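Gripper questions I keep getting

I've been swapping grippers, wrist cameras and controllers in and out for long enough that my inbox has turned into a pile of the same questions, so I've finally put the answers on one page. I'll add to it when I get new ones. Most of this comes from my notebook from Morkcombe, where I do the bulk of the testing, and some of it is plain opinion.

Which grippers have you tried?

Two sets, mainly. The Dekker pair has straight fingers and a stiff trigger, and the Pramov pair has curved fingers and a much lighter pull. I've also messed with a handful of one-offs that people mailed me (thank you, please keep doing that!), but I haven't used any of those long enough to say anything useful.

So which one do you like better?

For cloth, the Pramov, easily. I ran 209 folds with each pair on the same towel and the Pramov dropped a corner 9 times. The Dekker got to 9 before I'd had my second coffee. For boxes and anything with a flat side I still reach for the Dekker, and my friends are tired of hearing me go back and forth.

Why hand-held? Why not just drive the arms?

Speed! With a hand-held pair I can get through a whole folding session in the time it takes me to warm up the arms, find the right cable, and remember which controller profile I saved last. Driving the arms tells you more about the arms, though. If your question is whether the wrist can reach the far corner of the table, hand-held won't answer it, and I learned that one the slow way.

What controller are you using with the arms?

Gundance, the older version. The newer one has a nicer screen but it adds a lag I can feel in my thumbs. Could be me. Femke Jansen swears there's no difference and she has better thumbs than I do.

Do I need a camera on the wrist and on the head?

If you can only have one, I'd go with the head for two-handed work and the wrist for anything small. A wrist camera on its own gets confusing fast once both hands come together, and you end up with a lot of footage of fabric. With both, please check that the clocks match before you start and not after. I lost most of December to that.

How do you set up for a cloth test?

Pretty simply. I put a cloth down on a low surface, start with both sets of fingers open and just above it, and go from there. I don't iron it flat first. A wrinkled cloth gives the fingers something to pinch, and it's a lot closer to what anyone has at home.
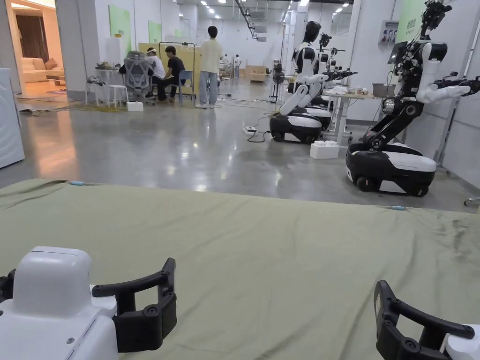 Xolani Lekota wrote in to say that wrinkles make the test too easy, and that I should try a pulled-tight sheet before I call any finger shape good with fabric. On a tight sheet, he said, the curved tips skate right over the top and you need a rubber pad or a thinner edge to get started.

Okay, fair. I tried it, and the first pinch is much harder. I stuck thin rubber on the Pramov tips and it helped at the start of the fold, but then the cloth didn't want to let go at the end. I'm still playing with how far down the finger the rubber should go.

How often do you tighten the finger joints?

Every 201 cycles. Yes, it's a weird number. It's what I had written down the first time a screw backed out on me, and I've stuck with it. A small drop of thread locker is fine, but go easy or you'll be heating the joint to get it apart again.

Can I borrow a set?

Maybe! I have 2 loaner pairs and Jinlong Yao has one of them until he's done with his drawer handles. Send me a note with what you want to pick up and how long you'd need it, and I'll put you on the list behind Sheldon.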